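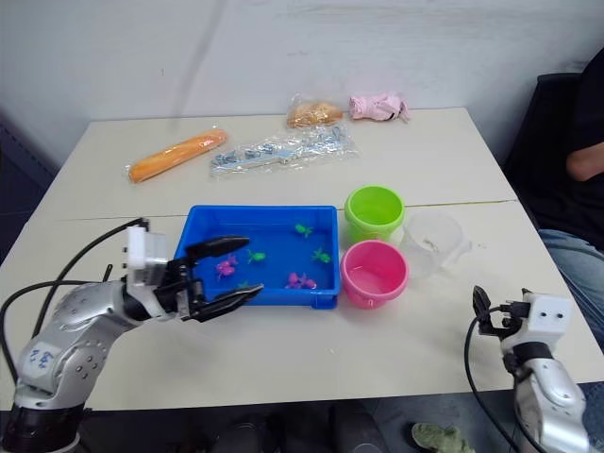

Viscosity of aqueous glycerol blends, run 3

1/31/26, Hullow lab

Repeated the middle of the series because the last set drifted. Same stock, same capillary tube, new bath fluid. The stock came from the Wutuvness drum and was not redried, so the nominal fractions are upper limits until the water titration is back.

Blends made by mass, glycerol into water. Stirred, capped, left to clear of bubbles. The thick ones took most of the morning. Density first, on the Au meter, then viscosity in the capillary, rising temperature only. Going back down gave a small offset last time and I still don't know where it comes from.

Air and water checks on the meter were fine before the first sample. After the last one the water value was high in the final digit. Flushed with ethanol, dried, read it again, normal. Residue in the cell, most likely — the top blend needs a longer rinse than the procedure gives.

Flow times for the thin blends are short enough that the kinetic energy correction matters. Applied it to everything for consistency. For the top blend flow time was over 1,000 s and the correction is lost in the scatter.
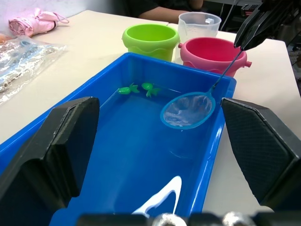

Page last changed: March, section on bath stability added

Bath stability: the controller overshoots after each step and settles slowly. Waited 10 min after the display went steady before timing anything. The probe sits too close to the heater; moving it next to the capillary bulb would be better.

One reading thrown out, at 89 percent glycerol, lowest temperature. Bubble in the bulb, seen during the run. Refilled and repeated.

The Wustarar fit sheet still expects mole fraction in the first column. Mass fraction goes in without any warning and the excess values come out wrong. Convert first.

To do: titrate stock, extend rinse, rerun falling temperatures with the probe moved.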